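Can a machine clear the counter yet?
Speaker notes, Sturkstead trade evening, May 2021

Opening (keep it short)

Ask who has a dishwasher. Then ask who loads it. Everybody laughs, and that is the talk in one go. We have had the easy half of kitchen work done by machine for decades. The picking up, scraping and putting away is still ours.

Say early that I buy equipment for a living and I would love to be wrong.

What the brochures claim

Hundik says its household arm can manage 915 everyday objects. I asked for the list. A great many of them are mugs. Mugs are fine, but a mug has a handle and stands up by itself. I asked how the arm did with a teaspoon lying flat on stone and got a link to a video of a mug.

Jadbridge is more careful. Their figure is 1,302 trial runs on table clearing, nearly all in simulation. Good for them for printing that, though it was in the small type on page 4.

Pause here. Someone usually wants to argue about simulation. Take it at the end.

The counter

Put the slide up and leave it up while talking. Ask the room what they would pick up first. Most people say the plate, then notice there is something to eat on it. Does the food go in the trash, in the fridge, or in somebody's mouth? You know in your own house. The machine has to be told, or has to guess.

Then the spoon. It is thin and it lies flat, and two stiff fingers don't like that. We slide a spoon to the edge or get a nail under it without thinking. Cup with the pink top: easy, I'll give them that one, as long as it doesn't get squeezed too hard.

And this is a simulated kitchen. No crumbs stuck down with jam, no kid coming through, no wet sponge. The marble in my kitchen is never this clear. 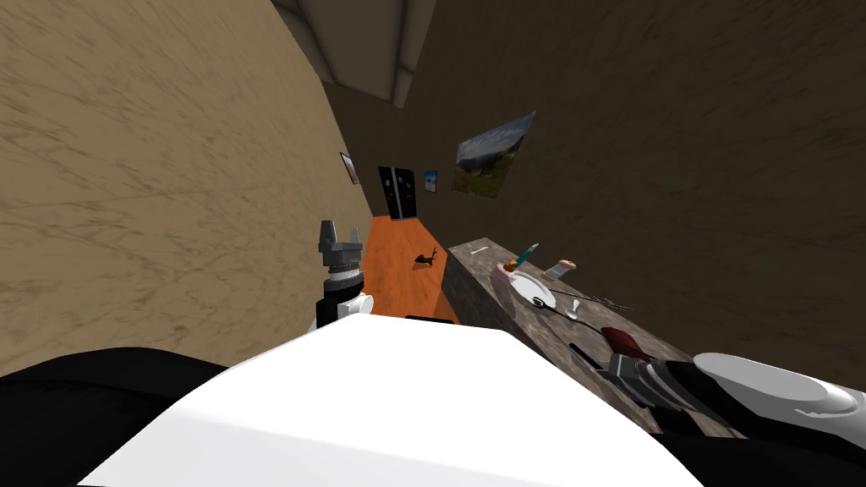

Shop floor, same problem

Move on to the Hattori line. Their bin-picking cell does good work on one part, in one bin, under one lamp. Change the part and you pay for a visit. We changed the part in August and lost 2 shifts – nobody on the sales side had mentioned that.

Don't run down the cell itself. It lifts heavy things all day and doesn't hurt its back. But a new hire can sort a mixed tray after ten minutes of being shown.

What I would ask a vendor

Can I bring my own objects to the demo?
Who resets the table between runs, and is that time in your numbers?
What happens when it drops something? Show me that part too.

If time is short, skip Hattori and go straight to questions. Leave the slide up.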